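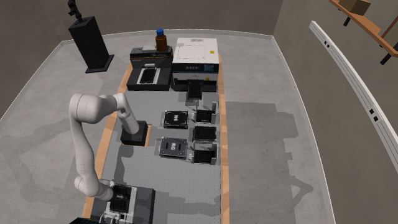

第18期 第111页

Pomgate 南亚民俗器物 常见问题

本页汇总买家和寄售人问得较多的问题,最近一次更新为6月3日。付款和账户方面的内容在另一页,这里只谈器物。

你们经营哪些东西?

以印度南部的民用器物为主:铜油灯、槟榔盒、椰刨、量米筒、木雕托架、牛铃、门锁和钥匙,还有少量纺织印模。石雕、庙宇造像和建筑构件不收。兵器只收仪式用的短刀,开刃的不收。

目录里“Botton 旧藏”是什么意思?

Botton 是一批私人旧藏的名称,由我们分批编目出售。这批东西的原登记册还在,编号用墨水写在小布签上,多数布签仍系在器物上。买到带布签的,请不要剪掉。布签脱落但能与登记册对上的,目录里写“Botton 旧藏,签佚”。对不上的一律不写这个出处,哪怕它是和其他旧藏一起入库的。

登记册上的地名能当产地看吗?

不能直接当产地看。原藏家记的是购得地点。一只盒子在港口城镇买到,完全可能是内陆做的。目录里“购于”和“产于”分开写,只有“购于”而没有“产于”的,表示产地我们没有把握。

Munance 编号和库存号有什么区别?

Munance 是我们的编目系统,每件器物入库时给一个编号,以后不变,售出后也保留。库存号只管货架位置,会变动。来信询问某件器物,请写 Munance 编号。举一例,Munance 1252 是一只带链的铜吊灯,它前后换过几次库存号,只报库存号我们要翻旧账才能找到。

年代是怎么定的?

主要看形制、铸造方法、磨损位置和修补方式,再与有确切来历的同类器物比对。民用铜器很少有纪年铭文,同一种油灯的样式可以沿用好几代人,所以我们的断代多写成“十九世纪后期至二十世纪前期”这样的区间。如果您需要精确到某个年份,这类器物通常给不出来。

由谁来看?

铜器和木器由 Sivaprasad Poduval 编目。纺织印模另外请人看,目录条目末尾会署名。没有署名的条目属于旧目录,尚未复核,下单前可以要求复核,不收费,但要排队。

怎么区分老铸件和新仿件?

只看颜色靠不住。新铜器用化学药水处理后,颜色可以做得很深。可以看下面几处。

灯盘内侧。长期点灯的灯盘,灯嘴附近有油垢渗进细小的铸孔里,清洗后仍留有暗色。新做旧的往往整个盘面颜色均匀,灯嘴和盘底没有差别。

手常碰到的地方。提梁、链环接触面、盖钮的磨损应当和使用方式一致。链环只在外侧磨亮而内侧完好,就要多留意。

底部。反复在石地上拖放的器物,底圈有方向杂乱的细划痕,深浅不一。砂纸打出来的划痕方向整齐。

接缝和补丁。旧时修补常用铆接,补片边缘与器身之间积有硬垢。

以上各点要合起来看,单独一条都不能下结论。照片上也很难看清,建议看实物,或者向我们要底部和内侧的近照。

失蜡法铸的就一定老吗?

不一定。失蜡法至今仍在用。本店新货栏目里的 Annamalai 油灯就是失蜡法铸造的当代作品,底部打有作坊名,按新货标价。如果在别处见到底部有磨平痕迹的同款油灯,请先问清楚。

木器上的虫眼是不是老旧的证明?

不是。虫子新木头也蛀。我们看虫眼,主要是判断虫害是否还在活动。孔口边缘发白、底下有新鲜粉末的,先隔离处理,处理完才上架。孔口颜色与表面一致、敲击无粉的,按旧虫眼描述。目录中“旧蛀”二字就是这个意思。

表面的厚垢要不要清?

我们的做法是尽量不动。槟榔盒内的石灰残迹、椰刨坐板上的油亮层、印模凹槽里的染料,都是使用过程中留下来的,清掉就没有了。只有三种情况会清:有活动性锈蚀,有霉,或者垢层下面藏着裂缝需要检查。清过的部位会写进条目。

铜器买回去怎么保养?

干的软布擦灰即可。不要用市售擦铜膏,它会把凹处的旧色一并带走,残留的膏体干了以后发白,很难剔出来。也不要用柠檬汁、罗望子或醋。铜器在原来的家庭里确实常用罗望子擦洗,那是日常用具的用法,作为收藏保存就不要再洗了。

如果出现浅绿色粉末,用牙签轻轻一拨就掉,掉了又长,把器物单独放进干燥的盒子里,拍照发给我们。不要自己涂油。颜色深、质地硬、附着牢固的绿色锈层一般是稳定的,可以不管。

买来的油灯能点吗?

新货可以。老油灯不建议点。旧焊口受热后可能松开,吊链也可能承受不住灯盘加满油的重量。如果一定要用,请只放少量油,放在台面上,不要悬挂。因使用造成的损坏不在退换范围内。

木雕托架可以挂在墙上吗?

可以,但请做支架从下面托住,不要在背面打钉或拧螺丝。原有的榫孔也不要拿来承重,里面的木质常常已经疏松。避开暖气、空调出风口和直射阳光。冬季供暖的房间湿度下降快,原有裂纹会张开,来年可能又合上一些。裂纹里不要填蜡或木粉,填了以后木头合不回去,会在旁边另裂一条。

印模还能用来印布吗?

能印,但我们不建议拿老的来印。木头吸水后线条边缘会起毛,细线印几次就断。要印布请买新模。老印模的凹槽可以用干燥的软毛刷顺着木纹清灰,刷子不要沾水。

目录上的尺寸怎么量的?

高度含提梁,不含吊链,链长另列。盒类量外径。木托架量最大外廓,不含后配的支架。重量只对量器和砝码给出,其他器物如有需要可以来信问。

品相说明里的用语各指什么?

“完整”指没有缺件,也没有后配件,但可以有正常磨损。

“有修”指旧时使用者所做的修补,如铆补、换钉、缠铜丝。我们把它当作器物经历的一部分,价格上一般不打折。

“后修”指进入收藏市场以后做的修复,如树脂补缺、重新上色。后修一定写明部位。

“配”指部件不是原配,例如盖子与盒身来自不同的器物。老盖配老盒也算“配”。

“残”指缺件影响了原有功能或外形。残件不退换,除非描述有误。

一对器物是不是原本就是一对?

条目写“一对”的,是指我们有理由认为它们一起制作。写“两件”的,是指样式接近、放在一起出售,来历没有关联。油灯常见后一种情况。

有没有出口和文物方面的限制?

有,而且各地规定不一样,规定也会改。我们只出售来源记录能说明何时离开原产国的器物,记录副本随货附上。收货地的进口手续由买家自行确认,尤其是含有牛角、骨、鹿角或某些木材的器物。含象牙的不收,镶嵌面积再小也不收。材质没有把握的,我们在条目里写“角质或骨质,未检测”,不会猜一个写上去。

来源记录可以先看再决定买吗?

可以。来信注明 Munance 编号,我们发扫描件,其中涉及旧主住址的部分会遮去。原件留在本店,不随货寄出。

怎么包装和寄送?

铜器去链单包,链子另装一袋,避免途中敲打灯盘。木器先用无酸纸裹,再用软泡沫填实,不用气泡膜直接接触表面,气泡会在旧漆面上留下圆印。大件装木箱。收到木箱后请先在室内放一天再拆,让里面的温湿度慢慢过渡。拆箱时请留意小袋,曾有买家把装着盖钮销钉的小袋随填充物扔掉。

八月照常发货吗?

八月只寄小件,木箱暂停。已付款的大件顺延,不另收保管费。

退货期限是多久?

签收后18天内可以退,器物须保持寄出时的状态,布签和支架都要在。清洗过、上过油或上过蜡的不能退。如果我们的断代或材质描述后来证明有误,不受这个期限限制,什么时候发现什么时候来信。

可以送东西来给你们看吗?

可以,请先发照片,包括正面、底部、内侧和损伤处,用自然光,不要开闪光灯。每人一次最多6件。我们给出的意见只涉及是什么、大致年代和品相,不出具估价证书,也不对别家的在售商品发表意见。

寄售收不收清洗过的铜器?

收,但会写明“曾清洗”,价格通常比未动过的低。请不要为了寄售特意去擦。准备寄售的东西,原样拿来最省事,灰也不必掸。旧标签、旧收据、包裹用的旧报纸都请一并带来,报纸上的日期有时用得上。

家里有老人留下的器物,不知道名字,怎么查?

先看有没有可活动的部件,再看磨损在哪里,多半能推出用途。本店旧目录附有名称对照,列出马拉雅拉姆语、泰米尔语的拉丁转写和中文译名。同一件东西在相邻地区可能叫法不同,转写也不统一,查不到时换一种拼法再试。译名是我们自己定的,和别处的出版物可能不一致,引用时请附转写。

旧目录还能买到吗?

部分期数有存书,售完不再重印。缺期可以来店里翻阅,需提前约时间。条目文字可以引用,注明期号和页码即可。图版转载请先来信。

发现条目有错怎么办?

请写明期号、编号和您的依据。改正后的内容登在下一期末页,已售出的器物我们会另行通知买家。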